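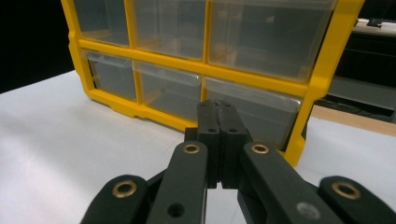

So I finally started seed saving for real, after years of buying the same lettuce over and over and pretending the old half packets in the kitchen drawer were a collection.

It began in November, when I pulled the last of the beans off the fence and couldn't bring myself to compost them. They were rattling in their pods! I sat on the back step and shelled the whole lot into a mixing bowl and it was the nicest hour I'd had in weeks. Then I went a bit mad and did the marigolds, the dill, the poppies (oh, the poppies, I'm still finding them in my coat pocket) and one very ugly squash.

I grow up at the Ultutberg allotments, top end, where the wind comes through like it's late for something. Not everything likes it there. The bean that does is one called Buner, a brown speckled climber I got in a swap years back, and it's the one I'm proudest of keeping. I've got 26 good fat seeds put by for myself and the rest are for trading.

Tomatoes are messier. You scoop the goo into a jar with a splash of water, leave it a couple of days until it smells awful, then rinse and spread the seeds on a plate. A plate, please, or a coffee filter. I used paper towel the first time and ended up planting little squares of paper towel. They came up fine, so what do I know.

Drying took longer than I expected. I gave everything 14 days on trays in the spare room with the door shut against the cat, and the squash seeds still felt a little bendy, so they got longer. 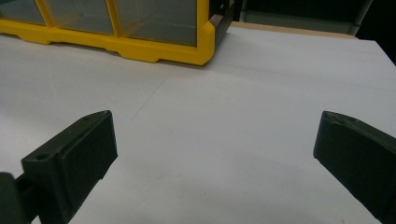

Yellow organizer, clear drawers.

For labels I write the name and the year in pencil, because pen fades on me every time. I bought a pack of paper envelopes from Isaksson, the garden place by the bus station, and they're good, though the glue tastes like a shoe.

Next up is a germination test. I'll put 12 dill seeds on a damp cloth in a sandwich bag, leave it on top of the fridge and see how many wake up. If it's fewer than half I'll just sow thick and hope.

The Cerow seed swap is coming up too, and I'm after a decent purple pea and any kale that can stand up in a gale. If you've got either and you'd like some Buner beans, leave me a comment and I'll put an envelope aside for you.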